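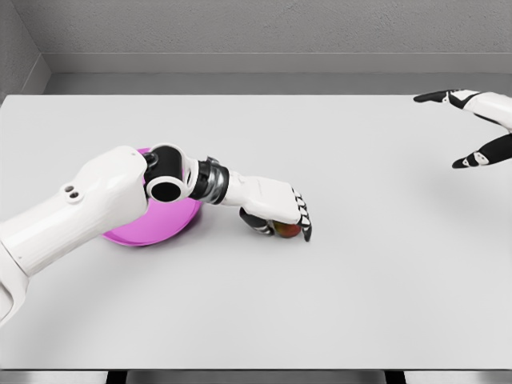
Urnon Sermon Index, release 4

Contents
Plain-text records of 1,696 sermons and short homilies on the Psalms and the minor prophets, taken from the parish collections of Viturville and Zhuravel. Each record is one UTF-8 file. The index file, sermons.tsv, has one row per record.

Fields
id: unique within the release
place: Viturville or Zhuravel
passage: book, chapter and verse as printed in the source
season: church season, blank if not given
lang: language of the original
text_file: path to the record

Verse numbers
Psalm numbers follow the Hebrew count. The Zhuravel sources use the Greek count; these were converted with the Prernano script, and the printed number is kept in passage. Where a sermon covers more than one psalm, only the first is converted.

Known problems
315 records have no season. Hymn numbers were left in the text of some Viturville records and look like verse numbers. Quotations are not marked off from the preacher's own words. Long sermons were split at 600 lines, with the parts joined by a shared id prefix.

Changes
7/11/21: Obadiah and Haggai added. Duplicate rows from the June release removed. Column order changed, so older import scripts will need editing.

Use
Free for study and teaching. Ask the parish concerned before reprinting a whole sermon.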